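Ticket: Arms misjudge rim when lifting red containers (practice room)
Product: Irnau two-arm carrier, simulated house
Site: Feltby, Cirkthorpe office
Status: Open, workaround in place

Opened 9:23 am

We run the Feltby housekeeping crew through the simulated house before any routine goes near a real job, and I have to say up front that the team loves it. People who spent years bending down for bins and trays now plan the pickups themselves! The trouble is with the red containers. On some runs the fingers stop short of the rim and the routine times out after 200 seconds. It started when we moved to release 2 of the Brannigan room pack. The older pack was fine with the same grip settings.

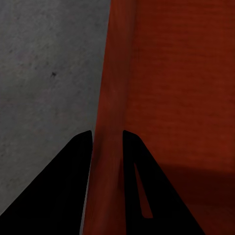
Can the housekeepers change the grip height themselves, or does that need a technician?
Anyone on the crew with a planner login can change it, under Routine > Grip > Height. A technician is only needed for changes to the arms.

Update, 11:40 am

Thanks, that helped a lot. I didn't know the crew could get in there. We lowered the grip height one step and reran the morning list. Better, but the approach angle still drifts when a container sits at a slant to the planks.

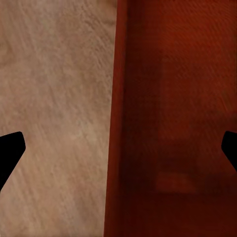 I also tried turning off "approach from nearest side" and the timeout went away on most runs. One of our longest-serving housekeepers spotted that setting before I did. She now writes the approach notes for the whole crew, a job that didn't exist here last November, and she's great at it.

Support asked which room layout we load. It's the open-plan one, default furniture, nothing moved except the containers.
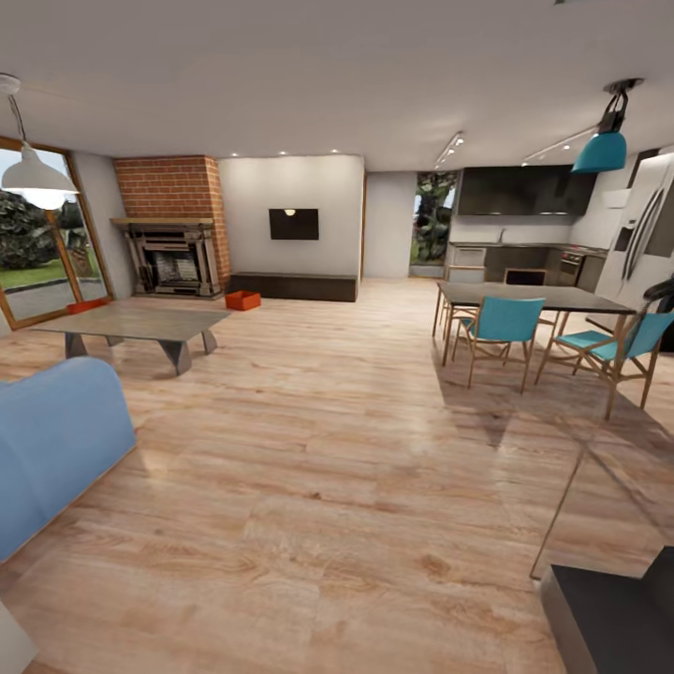 Practice room, with the living area on the left and the dining area and kitchen on the right.

Update, 3:15 pm

Reran with grip height lowered and nearest side off. I had both arms set to "hold long sides, carry low," which is how the crew would carry a tray between them.

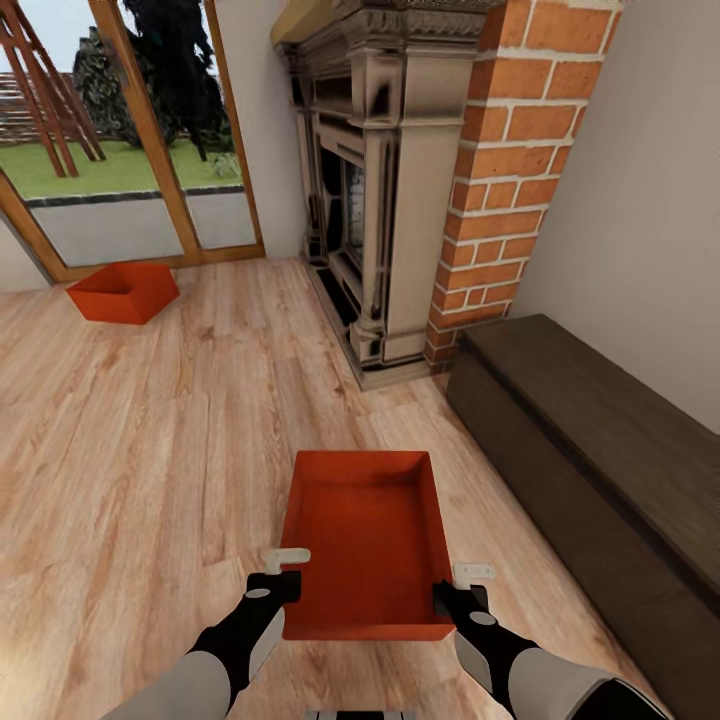 With those settings the routine finished 9 times in a row, and there was cheering from the break room. Please keep the ticket open though. We'd still like nearest side back, as the afternoon shift built all their routines around it and would have to redo them. Logs from both room packs are attached.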